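Ticket: Festival nomination form rejects entries and sends duplicate emails
Queue: Istholm Community Website
Category: Online forms / Honoree nominations
Priority: High
Status: Resolved

Reported by festival office, 9:40 a.m.

The nomination form for this year's community honorees went live on the Istholm site last night. People can fill it in, but on pressing Submit they get "Please complete all required fields" even when everything is filled in. Some of them then get the thank-you email anyway, and a few got it more than once. We have had 13 calls so far this morning. Nominations close at the end of August and the parade program goes to the printer right after that.

The paper form at the Gredow library desk is still available and we are sending callers there for now.

Support, 10:15 a.m.

Reproduced on the live site. The form has 6 required fields. With a short test entry it goes through. With a longer text in "Why should this person or group be honored?" it fails with the message quoted above.

Please send the following:
- the text of one nomination that failed
- the browser used, if the caller remembers
- whether the caller chose "Individual" or "Group"

Festival office, 10:50 a.m.

Text of a failed nomination pasted into the private notes. It is for the Hendeck footbridge group. The caller chose "Group" and does not know the browser. Another caller chose "Individual" and had the same trouble, so I don't think that matters.

Support, 11:30 a.m.

Found the first problem. The reason field was limited to 900 characters when the form was copied over from last year. Anything longer is dropped by the server, the field arrives empty, and the form reports it as missing. The error message is wrong for this case. The limit is nowhere on the page, so there was no way for callers to know.
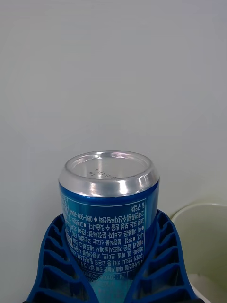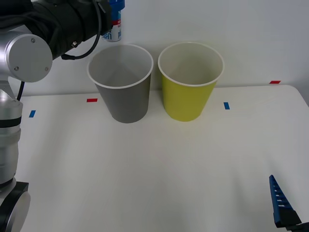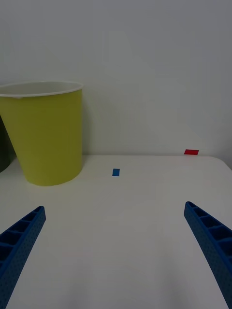
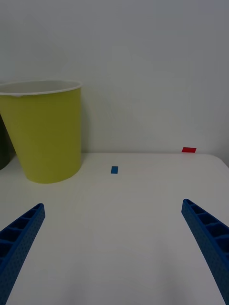

Attachments (4) - can base, paper cups, white tabletop, yellow-green bin

Support, 1:05 p.m.

Second problem, the emails. The thank-you message is sent before the required fields are checked. Each press of Submit sends another one. A person who tried 5 times got five emails and has no nomination on record.

Changes made on the test copy:
1. Character limit removed from the reason field.
2. Thank-you email moved to after the entry is saved.
3. Submit button turned off after the first press until the page answers.

Please try it with the Hendeck text before we move it to the live site.

Festival office, 1:45 p.m.

Tried it with the Hendeck text and with last year's Hubáček bakery nomination, which is even longer. Both saved, one email each. The printout for the selection panel cuts off the bottom of the long one though. Is that the same thing?

Support, 2:20 p.m.

Different cause. The print layout had a fixed box height for the reason text. Changed it so the box grows and runs onto a second page if needed. Please print again.

Festival office, 2:35 p.m.

Prints in full now. Go ahead with the live site.

Support, 3:10 p.m.

Live. Ran one test nomination on the live form and deleted it afterward - the entry number it used will be skipped in your list.

The failed nominations can't be recovered, as the text was never saved. The email log does show the addresses that were sent a thank-you message without a saved entry. List added to the private notes so you can write to them.

Festival office, 4:25 p.m.

Thanks, list received. We have written to everyone on it and put a notice at the top of the nominations page. Two have come in since and both look right. OK to close.

Support, 4:30 p.m.

Closed. Reply to this ticket to reopen it.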